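4.3 Recording pick examples with the wrist camera

Before you start, check that the Tremus arm is in the home position and the Fetora recorder shows a green light.

1. Place the container on the white surface and fill it with the items to be picked.
2. Open a new session and type the name of the task.
3. Guide the gripper above the items, then press Record.
4. Close the fingers on one item, lift it and move it to the drop place. Press Stop.
5. Mark the example as Good or Bad. Keep the bad ones also – they are used in training. 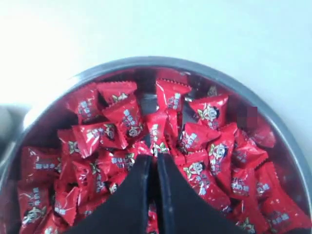 One session needs 300 examples for each kind of item. Please vary the starting position of the gripper every time, or the model will learn only one path. With many equal pieces in a heap, like the red wrapped candies in the round tin, choose a different piece for each example, also the ones close to the rim.

Note: Stir the heap after each example.

Caution: Do not push the fingertips against the bottom of a metal container. Error 742 means the force limit was passed. Release the arm and go back to step 3.

Text: Siham Moussa

Related items
4.2 Calibrating the wrist camera
4.4 Sending sessions to Odeo
List of error codes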